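Gindton Residents' Association
Minutes of the June meeting

Place: reading room of the old school, Fostham Road
Start: 19.00
Chair: Hanne Toivonen
Minutes: R. Jankauskaitė
Apologies were received from two members.

1. Minutes of the last meeting
The minutes were read and accepted with one correction. Under item 4 the word "hedge" must be "ledge". The ledge is the one by the bus stop.

2. Allotment water
The tap at the lower gate is still leaking. Mr Drury has asked the water company two times and received a letter which says that the pipe is on our side of the boundary. The meeting did not agree with this. Hanne will look for the old plan, which should be in the grey cupboard. Until then the tap stays closed at night and plot holders are asked to fill their cans before 20.00.

Plot 12 is given back by its holder. It will be offered to the next person on the waiting list. The yearly rent remains 44 pounds, and it was asked again that people pay by bank transfer and write the plot number on it.

3. Night walk to Drornura
It was proposed to repeat the night walk to the Drornura viewpoint, as it was in former years. The members were mostly in favour. There was a longer discussion about the starting time. Some members prefer 21.00 so that families can join, others said that at 21.00 in summer it is not yet dark and then it is only a walk. It was decided to start at 22.00, with a shorter way back for those who have small children.

Everybody should bring a torch and wear something light in colour. Dogs are welcome on a lead.
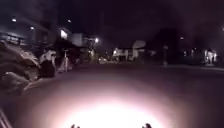
Paved road at night, with light on the surface (item 3).

Mrs Okell asked if tea can be served at the viewpoint. She will bring two flasks if another person carries the cups. Action: Mrs Okell, and a person for the cups to be found.

4. Summer table
The long table will be put in the school yard again. Five households have already promised a dish. The list hangs in the shop, and please write also what is inside the dish, especially nuts. Music must finish at 23.00. The chair will speak with the neighbours behind the yard beforehand.

5. Other matters
The notice board key is missing. Whoever has it is kindly asked to put it in the association's letter box.
It was asked whether the minutes can be sent earlier. The minute taker will try.

The meeting was closed at 20.35.
The next meeting is after the summer holidays, in the same room. Subjects for it should be sent to the chair in writing.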